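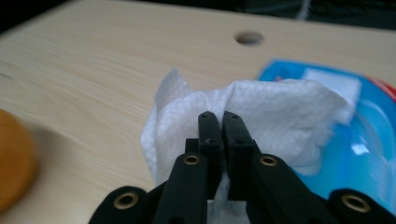

Photo: Eldana Derese

Table Surfaces in the Study Room: Report for the Furniture and Interiors Module
Group members: Bereket Ayele, Eldana Derese, Zinash Demissie
Supervisor: Hamdia Woldemariam

So our group picked tables. Everybody else went for chairs (there's always a chair group, and this year there were two of them!) and we figured that we spend half our lives leaning on the tables in the Adugna study room, so we might as well find out if they're any good.

The tabletop we kept coming back to is the light one with the round hole near the edge. It's a pale, creamy beige with fine streaky grain, and I like it a lot more than I did in April, when I thought all the tables in there looked the same. You have to get your eyes down low to see the grain properly. From standing height it just reads as "light wood" and you move on.

What we did

We wrote a short survey and put it up on the Hivbridge student page for a week. We got 903 answers, which was way more than we'd planned for, and Zinash ended up sorting the written comments over a whole weekend with a lot of tea. We asked what people use the tables for, what annoys them, and what they'd change if they had the money. Then we sat in the room ourselves at different times of day and took notes.

What people told us

The hole got more comments than anything else. Most people take it for a cable hole and run their laptop chargers through it, and those people love it. Others lose pens down it. One person wrote an entire paragraph about an eraser. Bereket thinks it's in the wrong place and should be closer to the corner – I don't agree, since the corner is where your elbow goes, and we argued about this long enough that Hamdia told us to put both opinions in the report. So there they are.

The pale color was popular too, mostly with people who draw. Pencils and small black things show up well on it, and it keeps the room from feeling gloomy in the evening. The complaint was that coffee rings show up just as well. We tried wiping a few old ones with a damp cloth and got mixed results, and I wouldn't want to promise anything there.

Cost

Berhanu Tefera at Driston was nice enough to give us a price for a new table of the same size with a cable hole already cut: 1,185 without delivery. Our pretend budget for the module was 1,000, so that was that! He did say that sanding and refinishing an old top comes in a lot cheaper, and we'd have liked to get a proper number for it but ran out of time.

What we'd suggest

Keep the tables. Put a simple cap on the hole, the kind with a slot for the cord, and leave a box of coasters by the door. Bereket would still like the hole moved. If another group picks this up, please ask about table height as well, we forgot to put it in the survey and it came up in the comments over and over.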